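Search the FAQ... Go

Overgrips and Handles: Your Questions

I run Bemero, a little racket and grip shop, and I get the same questions in my inbox every week. So I finally typed up my answers!

How often should I change my overgrip?

I go by hours. I swap mine after 25 hours of play, sooner in August (my hands get gross, sorry). If it feels slick or shiny, it's done.
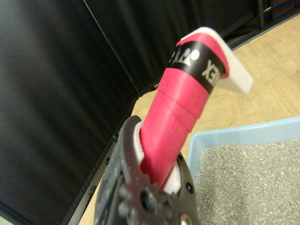 Color is the thing people agonize over, and I love it. You won't play any better with a bright one, but you'll spot your handle in a pile of bags in two seconds flat. On a hot pink wrap like this you can also see the diagonal seams where the tape overlaps, and those are handy when you're learning - keep them evenly spaced and the handle won't feel lumpy. The black band goes on last, up at the top end of the tape.

Do I take the old overgrip off first?

Yes please! I know folks who stack three of them and then wonder why the handle feels like a baseball bat. Peel it, wipe down the base grip, let it dry, and start fresh.
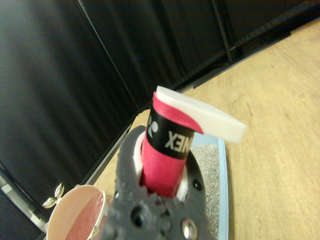 BANDS & FINISHING

Does the band have to match my tape?

Nope. A black Yonex band over pinkish-red tape looks great to me, and I've put the Tomine bands on all kinds of stuff. Just pull it snug.

Do you sell tape by the roll?

I do - the Piment red comes in a roll long enough for a whole team. Clubs ordering 500 or more single wraps should email me first so I can check the shelf.

Contact | © Bemero | Back to top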